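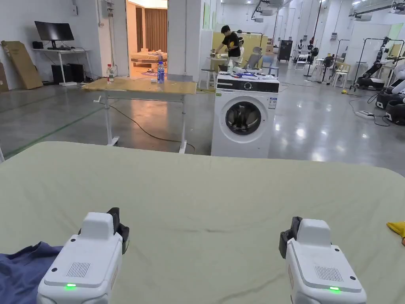 Photo: Tegan Kingi

From: Lachlan Hinds
To: Dekis teaching list
Subject: Re: Folding demos, how many and how fast?
December 2022

Hello Anayeli, hello all,

Anayeli Ibarra wrote:
> We are about to start recording garment folding with the hand-held
> grippers and I have three questions before I book people.
>
> 1. How many demonstrations per garment do you collect before you train
> anything? Liviu told me 100 and Alby told me to stop worrying and
> start.
>
> 2. Do you ask people to slow down? Ours fold at home speed and the
> jaws are often shut before they have settled on the cloth.
>
> 3. Has anyone compared this with driving the arms remotely for the
> same task? We have the Costigan leader arms in a cupboard and I would
> like a reason to leave them there or get them out.
>
> Anayeli

I'll take these in order.

On numbers, we train a first policy at 100 demonstrations per garment type and look at where it fails. It will fail, mostly at the first grasp. After that we record more of whatever it got wrong. The shirt set now stands at 3,966 demonstrations, but that grew over a long time and I would not plan for it. The trousers policy was usable at 2,000. Liviu's figure is fine as a starting point so long as your manager doesn't take it as the finish.

On speed, we used to say "go slowly" and stopped. People who are told to go slowly hover, and then the policy hovers too. What we say now is: close, wait until you feel the cloth hold, then move. The pause comes out short and it is in the same place each time. Throw away a demonstration if the person regrips more than once on the same corner. Keep the ones with a single regrip, they are useful.

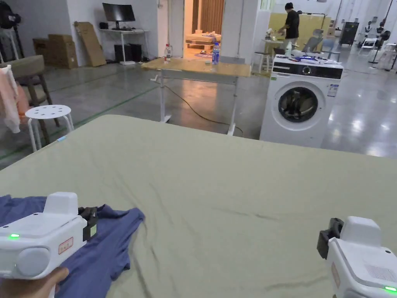

For garment folding I would leave the leader arms in the cupboard. We ran both for a while on the Edora project and the remote sessions were harder on people, who had no feel for the fabric and tended to pull. With the gripper in the hand they notice straight away when they have two layers instead of one. A dark garment on a pale green sheet, as with the navy one there, also makes it much easier to go through the recordings afterwards and see which bit the jaw has hold of. Creases in the sheet have given us no trouble so far. We don't iron it between takes.

Where remote control did better was anything near the limit of the arm's reach. A person holding the grippers will happily lean over and do something the arm can't. Alby Hoani wrote a check that replays each hand-held demonstration against the arm model and flags the ones that go out of range. In our first batch it rejected 90, nearly all from the same tall operator, who was reaching right across the table. Marking a reach line on the sheet with thread fixed most of it. If you'd like the script, ask Alby, it has no documentation but it is short.

Two smaller things:

Start and end every demonstration with both grippers down at the near edge of the table, jaws open. We were careless about this early on and spent a week trimming.

Change how the garment is lying between takes. Drop it from a bit of a height and use whatever you get – people left to themselves will lay it out neatly, and then the policy has never met a sleeve tucked underneath.

I don't have anything useful on towels. Farkberg did them last year, so perhaps somebody there could reply to the list.

Regards,
Lachlan

--
Lachlan Hinds
Dekis teaching list: to leave, send a message with "leave" in the subject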